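Section 3. Loading the mesh shelf

The Stekia shelf has four mesh tiers. Stand it against the wall before you put anything on it.

1. Start with the bottom tier and work up.
2. Put long blocks at the back and cubes in front.
3. Stand cylinders on end.

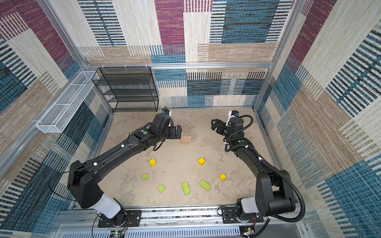 4. Use the hanging basket for small pieces, one shape to a compartment.

Note: Sort by shape first, then by color.

CAUTION: Do not load any tier with over 200 pieces. Do not hang bags from the top tier.

To move the shelf, empty it first and lift it by the frame.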